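The Guest Pillows

A short story

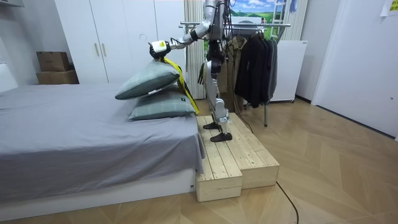 Part One: Grey, or Possibly Green

The argument about the pillows began in March and was still going when Braulio Bermúdez's mother rang from the airport at 4 to say she had landed and was hungry.

"Put the green ones out for her," his wife called up the stairs.

"We don't own green ones."

"The ones with the dark piping."

"Those are grey."

There was a silence from the kitchen, the kind that had followed most of his remarks about colour since they painted the hallway. He went into the spare room and looked at them, one on top of the other down at the foot of the bed. They were grey. In a certain light, he would concede, they had been near something green.

He had bought them at Erkwood, where a pair cost 116 dollars and the young man at the counter had called the shade Rakena. Braulio had asked what a Rakena was. The young man thought it might be a lake.

Part Two: The Sheet

His mother had views on beds. She had once stayed 2 nights at her sister's and come home with a full report on the corners. The grey fitted sheet would not pass. It hung down the side in folds, and she would lift it and find the white base underneath and say, "Ah," and that would be Christmas ruined, nine months in advance.

He tucked the folds in. They came out again. He tucked them in with the flat of his hand, the way the woman did in the Irkico catalogue, and they stayed put until he stood up.

"Is it done?" called his wife.

"It's relaxed," he said. "It's meant to look relaxed."

He moved the pillows to the head of the bed and stood them up. They looked like two people waiting for a dentist. He laid them flat, side by side, and they looked worse – as though the dentist had seen them. In the end he stacked them again, and noticed the little white label poking out of the bottom one. He turned it round. The label now faced the door. He turned it back, and it faced the window, where his mother would be standing first thing to disapprove of the neighbour's hedge.

Part Three: Arrivals

She came in at 39 minutes past five with one small suitcase and her own pillow under her arm, in a floral case he remembered from childhood.

"I don't sleep on strange ones," she said, and kissed him. She climbed the stairs without waiting to be shown. He listened to the floorboards, then to the wardrobe door, then to nothing for quite a long while.

"Braulio," she called down. "These blue pillows. Where would you like me to put them?"

His wife was laughing into a tea towel. He went up to get them.

Contact the editors | © Steltik Short Fiction | Back to top

We use cookies to remember your reading preferences. By continuing to browse you agree to our cookie policy.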